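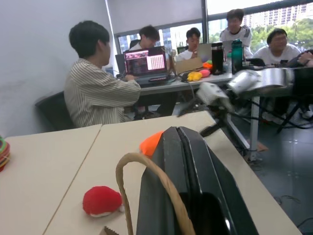
3 Aufstellen und erstes Einfädeln

Schön, dass Ihre Udo 685 gut bei Ihnen angekommen ist! Bevor Sie die erste Naht nähen, nehmen Sie sich bitte 20 Minuten Zeit für dieses Kapitel, auch wenn Sie schon auf vielen anderen Nähmaschinen zu Hause sind. Manches liegt bei der Udo ein wenig anders, als man es gewohnt ist, und der Fadenweg gehört ganz sicher dazu.

3.1 Der richtige Platz

1. Heben Sie die Maschine am Tragegriff aus dem Karton und stützen Sie sie mit der anderen Hand unter dem Freiarm. Sie wiegt 8 kg, und die merkt man auf der Treppe durchaus.

2. Stellen Sie die Maschine auf eine feste, ebene Fläche. Links vom Freiarm sollte reichlich Platz bleiben, denn dort sammelt sich bei Vorhängen und Tagesdecken erstaunlich viel Stoff.

3. Drehen Sie den hinteren rechten Fuß heraus, bis nichts mehr wackelt.

Für große Stücke können Sie gern zwei Tische hintereinanderstellen. Achten Sie darauf, dass beide gleich hoch sind und dass die Maschine ganz auf einem der beiden steht, niemals über der Fuge. 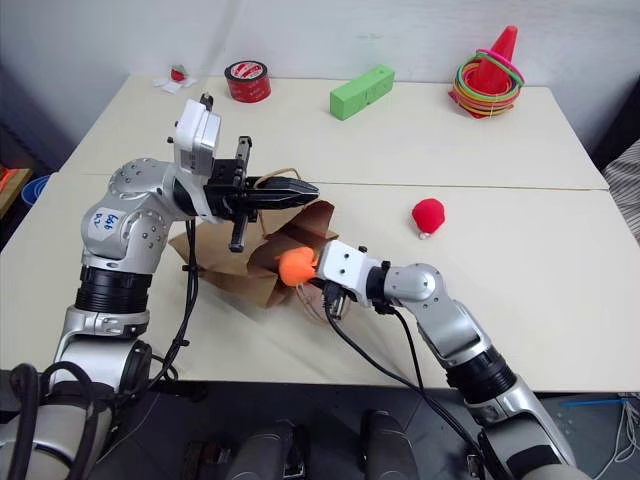 Abb. 3-1: Zwei weiße Tische als gemeinsame Fläche, die Fuge verläuft quer.

Hinweis: Feine Stoffe wie Chiffon oder Futtertaft bleiben gern an einer Tischkante hängen. Ein glatt gebügeltes Baumwolltuch, über die Fuge gelegt, hilft da wunderbar.

3.2 Anschließen

4. Der Hauptschalter muss auf 0 stehen. Stecken Sie zuerst den Fußanlasser in die untere Buchse, dann das Netzkabel in die obere und zuletzt den Netzstecker in die Steckdose.

5. Schalten Sie ein. Das Nählicht geht an, und die Nadel fährt von selbst in die höchste Stellung.

VORSICHT: Verletzungsgefahr durch die Nadel! Zum Einfädeln und zum Wechseln von Nadel oder Nähfuß die Maschine immer ausschalten und den Fuß vom Anlasser nehmen.

3.3 Oberfaden einfädeln

6. Schalten Sie die Maschine wieder aus und stellen Sie den Nähfuß hoch. Bitte überspringen Sie das nicht: Bei gesenktem Fuß sind die Spannungsscheiben geschlossen, der Faden rutscht daneben, und auf der Unterseite bilden sich jene Schlingen, die schon so manchen schönen Nachmittag verdorben haben.

7. Setzen Sie die Garnrolle auf und sichern Sie sie mit der Scheibe. Führen Sie den Faden durch die obere Öse, im rechten Schlitz nach unten, im linken wieder hinauf und dann von rechts nach links durch den Fadenhebel.

8. Fädeln Sie die Nadel von vorn nach hinten ein und legen Sie das Fadenende unter dem Nähfuß nach hinten.

Nähen Sie nun eine Probe auf doppelt gelegtem Baumwollstoff, mit Stichlänge 3 und mittlerer Spannung. Zieht sich der Stoff zusammen, nehmen Sie die Oberfadenspannung in kleinen Schritten zurück.

Wie Sie den Unterfaden aufspulen und die Spule einlegen, lesen Sie in Kapitel 4. Passende Nadeln und Spulen führt der Hastier-Zubehörkatalog.

Textbearbeitung: Czesław Borkowska

Diese Website verwendet Cookies, um Ihnen die Nutzung zu erleichtern. Alle akzeptieren | Nur notwendige | Einstellungen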